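Before fitting any parts, read these instructions through once and confirm that the board is the current issue. Boards with the earlier Plurnside layout use different part positions and should be returned to the Windari store room.

## Setting Out the Assembly Board

### Preparing the surface

Clear the table completely and cover it with the black cloth or use a table with a black top. The backdrop must also be black and should hang behind the far edge. Light folds in the fabric are acceptable.

Wipe the board on both faces with a dry cloth. Lay it in the center of the table. A slight angle to the table edge is permitted for all tasks except the Lurkum timing series, which requires a square placement. Leave at least 300 mm of clear table on the left and right, and keep the total working width above the board free to a height of 400 mm.

### Placing the sub-plates

1. Set the white sub-plates on the board according to the layout card.
2. Press each plate at its corners. A plate that rocks must be lifted and seated again.
3. Check the outlined cutouts for dust or fragments of plastic.

### Placing the blue parts

Blue parts are placed after all plates are seated. Begin at the far edge of the board and work toward the near edge.

- **Pulley.** Hold the part by the small knob on top and lower it onto the board near the far edge, toward the left.
- **Short peg.** Place the peg upright, slightly nearer than the pulley and to its right. It should stand without support.
- **Remaining parts.** Follow the layout card for the task in use.

Do not force a part. If it does not seat after 3 attempts, set it aside and take a replacement from the Valcárcel parts tray.

### Final check

Allow around 10 minutes for the complete procedure on first use. Compare the board with the layout card from the near side of the table, then enter the card number in the session log.
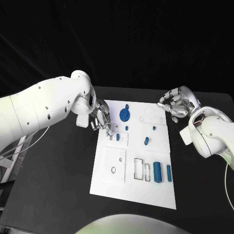
*Figure 1. Assembly board with white sub-plates and blue parts.*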